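阅读时间：9分钟

第四章　餐后清理与垃圾桶的使用

本章适用于 Skyrme 公寓内所有带家具的住房，内容包括小号垃圾桶的套袋、摆放、餐后清理和换袋。厨房大号垃圾桶及楼层集中投放点的用法见第五章。本章文字由 Elis Pritchard 编写，Eleri Maddocks 校对，7月修订。

4.1　开始之前

每套住房配有一只圆形小垃圾桶和一卷黑色垃圾袋。垃圾袋存放在水槽下方的抽屉里，品牌为 Kastex，货号1222，每卷12只。用完后可在一楼服务台领取，报房号即可，不另收费。

住户自行购买垃圾袋的，请选容量相近的规格。袋子太小，袋口翻不过桶沿，倒东西时容易滑进桶内；袋子太大，桶底会堆起一团，占去不少空间。

4.2　套袋

1. 从卷上沿虚线撕下一只袋子，用拇指和食指搓开袋口。
2. 捏住袋口两侧，上下抖动一两次，使袋身张开。
3. 将袋底放入桶内，用手背沿桶壁压一圈，把空气挤出来。
4. 把袋口向外翻，盖过桶沿。余下的部分可以垂在桶外，也可以在一侧拧紧后塞到桶身下面。
5. 轻按桶沿一周，确认袋口没有缩回桶内。

注意：不要用胶带把袋子粘在桶沿上。胶痕很难清除，退房检查时会登记。

4.3　摆放位置

垃圾桶放在地面上，靠近柜子底部或墙角，避开过道和柜门的开合范围。客厅和餐区的木制家具表面有抛光层，桶身与家具之间留出一指宽的空隙，袋口也不要夹在柜门缝里。

大理石地面较滑，移动垃圾桶时请提起，不要推着走。桶底如果粘有沙粒，推动时会在石面上留下划痕。地面上深浅不一的斑块和纹路是石材本身的花纹，不必用力擦洗。

4.4　倒杯子

杯中剩余的饮料应先倒入水槽，再处理杯子。垃圾袋里积了液体，提起时重量集中在袋底，容易破。

1. 将剩余液体倒入水槽，冰块一并倒掉。
2. 把杯子拿到垃圾桶正上方，位置尽量低。
3. 一手握住杯身，另一手在旁边护着，将杯子倾斜。
4. 茶叶、果粒等残渣轻轻磕入袋中，磕在手掌上即可，不要磕桶沿。
5. 一次性杯子直接放入袋中；需要留用的杯子送回水槽清洗。
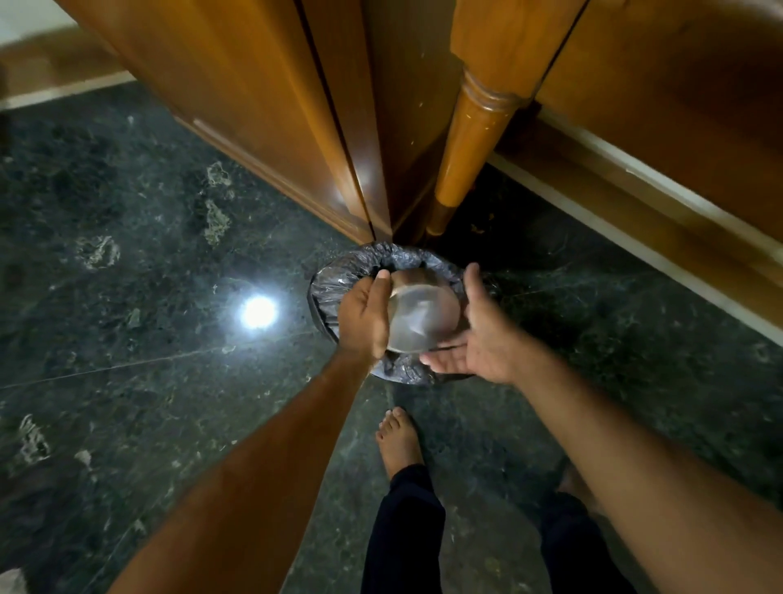

图4-1　在垃圾桶上方双手处理透明塑料杯

一次性杯子数量较多时，可以先套叠起来再丢，能省出一半以上的空间。Ukik 牌硬质塑料杯属于住房配备物品，外观与一次性杯子相似，杯底有凸起的字样，丢弃前请翻过来看一眼。每套住房的配备物品列在附录B。

提示：杯盖和吸管单独放入袋中。尖头吸管先对折，避免戳穿袋壁。

4.5　清理盘子

不锈钢盘耐摔，但盘沿薄，碰到大理石地面会磕出凹痕，声音也会传到楼下。请在垃圾桶上方低位操作，双手不要同时离开盘子。

1. 先把盘中的骨头、果核等硬物拨到一侧，汤汁倒入水槽并经过滤网。
2. 双手端盘，走到垃圾桶前，弯腰或蹲下，使盘子贴近袋口。
3. 一手握住盘沿，拇指压在上面，其余手指托在下面。
4. 另一手扶住盘子另一侧，连同袋口的褶皱一起按稳，防止袋子随残渣一起滑落。
5. 让盘子向一边倾斜，残渣顺着盘面滑进袋中。
6. 粘在盘面上的食物用硅胶刮片或一小块纸巾刮下，纸巾一并丢入。
7. 将盘子端平后再从袋口移开，送回水槽。

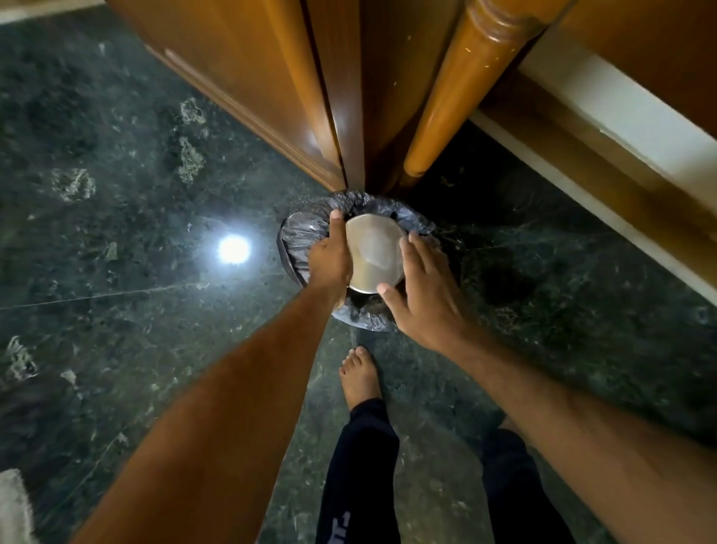
图4-2　双手扶持不锈钢盘，盘子置于袋口处

小垃圾桶的开口与盘子大小接近，盘子完全放平会把袋口盖住，残渣没有去处。操作时在盘沿与袋口之间留出一道缝隙，残渣从这一侧落下。

小心：不要把盘子搁在桶沿上后松手去拿别的东西。盘子的重量会把桶带倒，袋口也可能被压进桶内。

小心：刚从炉灶或烤箱取出的盘子请放凉后再靠近垃圾袋。塑料袋遇热会软化，粘在盘底后需要用温水泡过才能揭下来。

盘面上的轻微油痕可用热水和 Idov 中性洗涤剂清洗，不要使用钢丝球。边缘略有变形的盘子可以继续使用；如果出现裂口或毛刺，请交到服务台更换。

4.6　换袋

袋内垃圾达到桶身的四分之三时换袋。有鱼、肉或奶制品残渣的，当天晚上换掉，不要过夜。

1. 把翻在桶外的袋口提起，向中间收拢。
2. 轻轻压出空气，脸不要正对袋口。
3. 将袋口拧两圈，打一个结。
4. 一手按住桶身，另一手把袋子垂直提出。提不动时不要硬拉，先将桶放倒，从侧面抽出。
5. 检查袋底有无渗漏，有渗漏的在外面再套一只。
6. 按4.2节套上新袋。

集中投放点在每层东侧楼梯间旁，晚上9点关闭。关闭后请将扎好的袋子留在室内，次日早晨再送出，不要放在走廊里。

4.7　地面与桶身的清洁

残渣或液体落到大理石地面上，应当尽快擦掉。咖啡、果汁、醋和番茄酱都会使石材抛光面发暗，时间一长只能请人重新打磨。

1. 用干纸巾吸去液体，由外向内擦，避免面积扩大。
2. 用拧干的湿布擦一遍。
3. 用干布擦干，之后再走动。

赤脚或穿袜子清理时，请先看清脚边有没有水迹。碎玻璃、碎瓷片必须穿鞋处理，用厚纸包好后再放入袋中，并在纸包外写明“碎片”。

溅到木柜下沿和家具腿上的污渍用微湿的软布擦，顺着木纹方向，擦完立即用干布收一遍。不要使用含酒精或漂白成分的喷剂。家具腿上有旋制的凹槽，槽内积灰可以用旧牙刷清理。

桶身每月清洗一次。取下袋子，用温水加少量洗涤剂刷洗内壁，倒扣晾干后再套袋。桶内留有水分时，袋子会贴在桶壁上，换袋时不易提出。

4.8　常见问题处理

袋口总是滑进桶内：袋子规格偏小，或翻边太短。换大一号的袋子，翻边留出一掌宽。

袋子提出时破裂：装得过满，或袋内有尖锐物。用第二只袋子从下方套住破口，再一起提出。

桶内有异味：检查桶底是否有漏液。清洗后在桶底铺一张对折的报纸，换袋时一并更换。

餐具误丢入袋中：戴手套取出，用热水清洗两遍。袋子已送到投放点的，请联系服务台，内线59，不要自行翻找集中垃圾箱。

垃圾桶损坏或丢失时，同样拨打内线59登记，更换的垃圾桶会放在房门口。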